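Laundry arm gets its new fingers at Drorkidden

18th May

Well, the folding arm finally has proper fingers! Maite Urquijo and I have been at it in the Drorkidden shared workshop since February, mostly on the back bench (sorry to whoever wanted the vice). We've gone through 34 test prints and spent $112 on motors, and I still reckon the rubber pads were the best colour choice, even if Maite calls them mud.

Blue fleece is our favourite thing to practise on, all folds and stitching, with a pad either side of the bit we're after.
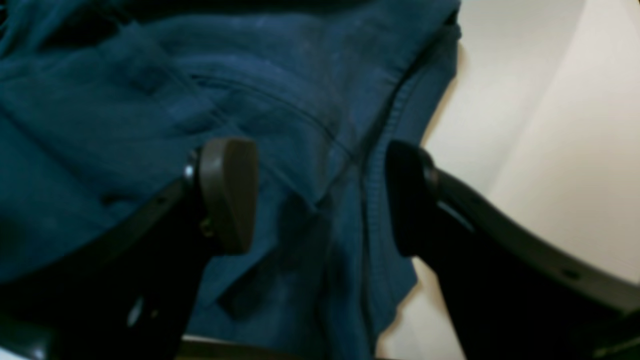 Come and have a go

We're in until 2 most afternoons, so bring an old jumper and ask for Maite.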